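Histen swap table to stay open through the winter

20 August 2023

The weekly veg swap in Histen will carry on past the end of the growing season after all, organisers confirmed last night. It had been due to pack up once the beans were over.

Good news for anyone on the Zoltdale side of the village, where the last greengrocer shut in June and the nearest decent cabbage is now a bus ride away. Two buses if you miss the fast one.

The swap started small. A trestle outside the old chapel, a few marrows, some rhubarb that had seen better days. Bring what you have too much of, take what you fancy. No money changes hands and there is no weighing. It has since moved indoors to the Gebremichael Rooms on Mill Lane, which have a sink, a kettle and a roof, in that order of importance according to one regular.

A grant of £3000 from the parish has now been agreed. It covers the hire of the rooms until spring, plus insurance, plus a second-hand fridge if one can be found that doesn't hum. The hum matters, there is a choir next door.

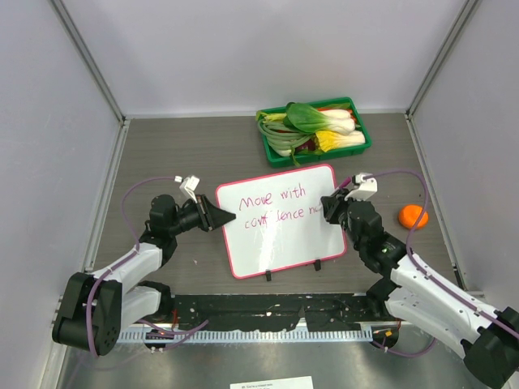
Opening times change from next month. Doors at 4 instead of 5.30, partly for the school run and partly becuase the evenings are drawing in and the lane has no street lights past the bridge. Bring a torch if you're staying late. The side gate will be locked, use the front.

What to bring as it gets colder? Leeks, kale, chard, squash, stored onions, apples if they are sound. Leafy stuff is always the first to go. Windfalls fine but please cut out the bad bits at home, last autumn the wasps were something awful. Eggs welcome, in a clean box, with the date on. No meat, no fish, no opened jars. Jam yes, if sealed and labelled. Chutney the same, and there is already a lot of chutney.

People without a garden have asked whether they can come. Yes. Always could. Bring a bag of flour or a tin, or nothing, or stay to help sweep up. The organisers say this has put some people off in the past and they want it said plainly, so there it is.

There was a bit of grumbling at the meeting over plots. The allotments behind Zoltdale have a waiting list of 16 names and a couple of plots that look, from the path, to be mostly bindweed. The parish says letters have gone out. Plot holders who can't manage a full one may ask to have it split, and half plots are likely to be offered first to those who have waited longest. Forms at the parish office, mornings only. Rents stay as they are until next year.

Water was the other sore point. The tap by the lower gate has been dripping since June and the pressure at the top end is hopeless. A plumber has been booked. Until then it's cans and patience, and no hosepipes please, however dry your sprouts are looking.

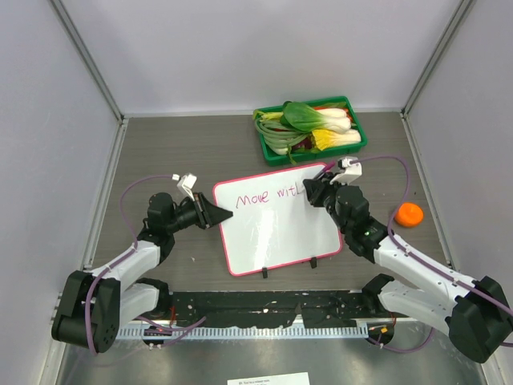 Seed next. A packet library is being set up on the shelf by the door, run on the same lines as the swap. Take a packet, put some seed back the following year if you save any. Oriental greens do well from a late sowing round here and there should be plenty of those, along with winter lettuce, broad beans and a pea that somebody's grandfather grew and which has no name at all. Envelopes need the variety and the year on them. Please, the year. A whole shoebox had to be thrown out in spring since no one could say how old any of it was.

For anyone sowing pak choi now, the advice from the older hands is get it in quickly, keep it damp, and net it. It bolts if it dries out and the flea beetles will have the rest. Slugs too, obviously. Cut it young if the weather turns, or take the outer leaves and leave the middle to come again.

A soup lunch is planned to mark the first of the later sessions. Free, but bring a bowl and spoon, there are not enough to go round and the hall's own china is spoken for. Vegetarian, with bread from the Erkovia bakery, who have offered whatever is left from the morning bake. Allergies: tell the kitchen on the day and they'll go through what went in the pot. Children welcome, dogs outside by the railings.

Lifts can be arranged for those who find the hill hard going. Put a note through the door of the rooms with your address and a phone number, or ring the parish office. Drivers wanted as well, same method. Petrol money will be paid but keep your receits.

Parking on Mill Lane is tight and the farm needs its gateway clear at all hours. Two cars were blocked in last time and words were had. Use the chapel yard, or walk if you can, or come by the number 2 bus which stops at the bottom of the lane and will usually wait if the driver sees you running.

The next parish meeting is in a fortnight, when the matter of the compost bays comes back, along with the broken fence on the footpath and whether the notice board is to be painted green or left as it is. Written comments to the office beforehand. Anyone may attend and the heating should be mended by then.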